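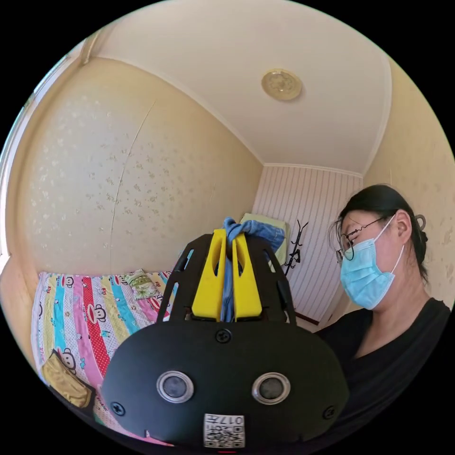 Plavach, January

Section 3. Fitting and Adjusting the Bassey Touring Jacket

Read this section before wearing the jacket on the road for the first time. It applies to the Bassey touring jacket in all sizes, with or without the Jeltton back protector. Trousers and gloves are covered in separate sections.

3.1 Before You Begin

Lay the jacket flat, front side up, with the main zipper open. Confirm that the following parts are present:

Jacket shell
Removable thermal liner
Removable rain liner
Shoulder protectors (2)
Elbow protectors (2)
Back protector (sold separately)
Connecting zipper, trouser half

If a part is missing or damaged, do not use the jacket. Contact the dealer from whom it was purchased and have the style number ready. The style number is printed on the label inside the left chest pocket.

3.2 Installing the Shoulder and Elbow Protectors

The protectors are shipped outside the jacket and must be installed by the owner.

1. Remove both liners. Turn each sleeve inside out as far as the elbow.
2. Locate the elbow pocket. The opening faces the cuff and closes with a hook-and-loop strip.
3. Fold the elbow protector lengthwise and slide it into the pocket with the narrow end toward the cuff. The curved side must face away from the arm.
4. Release the protector and allow it to open. Smooth the edges until it lies flat against the pocket on all sides.
5. Close the strip along its full length.
6. Repeat steps 2 through 5 for the other sleeve.
7. Install the shoulder protectors in the same manner. Each is marked L or R on the inner surface. The letter must match the wearer's left or right side.

Note: The elbow pocket has two height positions. The lower position is intended for riders with long forearms. Set both sleeves to the same position.

CAUTION: A protector inserted with the curved side toward the arm will not stay in place in a fall. Check both sleeves by touch after the jacket has been turned right side out.

3.3 Installing the Jeltton Back Protector

1. Open the zipper of the back pocket, located behind the mesh lining.
2. Hold the protector with the logo facing the outside of the jacket and the wide end at the top.
3. Slide the protector down until the lower edge reaches the bottom seam of the pocket.
4. Close the zipper completely.

Size M and smaller jackets accept the short protector only. Size L and larger accept either length. Do not trim a protector to make it fit. Trimming voids the warranty and may expose the inner foam to moisture.

The foam panel supplied in the back pocket is a spacer and provides no impact protection. Remove it before installing the Jeltton protector.

3.4 Attaching the Liners

The rain liner and the thermal liner may be worn separately or together. When both are used, the rain liner is attached first.

1. Match the colored tab at the collar of the liner to the tab of the same color in the shell.
2. Fasten the left side zipper from the collar down, then the right.
3. Pass the liner sleeves through the shell sleeves and fasten the snap loops at each cuff.
4. Put on the jacket and raise both arms. The liner should not pull at the cuff.

CAUTION: The outer shell is mesh and will not keep out rain. The rain liner must be in place before riding in wet weather.

3.5 Adjusting the Fit

Adjust the jacket in the riding position, while seated on a stationary motorcycle with the side stand down and the engine off.

1. Close the main zipper and the collar snap. It should be possible to place 2 fingers between the collar and the neck.
2. Tighten the waist straps evenly until the jacket no longer rises when the arms are extended to the handlebars.
3. Set the upper arm straps so that the elbow protector stays centered over the joint when the arm is bent.
4. Set the forearm straps. Do not tighten them to the point where the fingers tingle or feel cold.
5. Turn the handlebars fully to the left and right. The jacket must not restrict movement in either direction.
6. Tuck all loose strap ends into the keepers provided.

If the protectors continue to move out of position with all straps at their tightest setting, the jacket is too large and should be exchanged. Unworn jackets with all tags attached may be exchanged through any Mila dealer.

Note: Fit changes when liners are added or removed. Repeat steps 2 through 4 each time.

3.6 Connecting the Jacket to Riding Trousers

1. Attach the loose zipper half to the waistband of the trousers. On trousers without a matching zipper, it may be sewn in by a tailor.
2. Put on the trousers, then the jacket, leaving the front of the jacket open.
3. Join the two halves at the left hip and draw the slider around the back to the right hip.
4. Close the front of the jacket.

The two belt loops at the rear hem may be used with ordinary trousers. They help to prevent the jacket from riding up but are not a substitute for the connecting zipper.

3.7 Inspection

Inspect the jacket before each riding season and after every 2000 miles of use. Look for the following:

Broken or loose stitching at the shoulders, elbows, and side seams
Holes or pulled threads in the mesh
Cracks, dents, or hardened areas in the protectors
Zippers that separate under light tension
Reflective piping that has peeled or turned dull

Replace the jacket after any fall in which it has struck the road surface, even if no damage can be seen. Protectors involved in an impact must be replaced at the same time.

3.8 Mounting Accessories

The loop on the left shoulder will carry a radio cord or a hydration tube. Do not attach keys, tools, or other hard objects to the outside of the jacket. Do not carry sharp or rigid items in the chest pockets while riding.

Pins and sewn patches may be applied to the fabric panel on the right chest only. Stitching through any other part of the shell may weaken it and is not covered by the warranty.

3.9 Replacement Parts

Order by part name, jacket size, and style number. Protectors are supplied in pairs. The back protector, connecting zipper, and cuff snaps are supplied singly. Part 62, the collar snap, is available in black only.

Continue to Section 4 for washing and storage instructions.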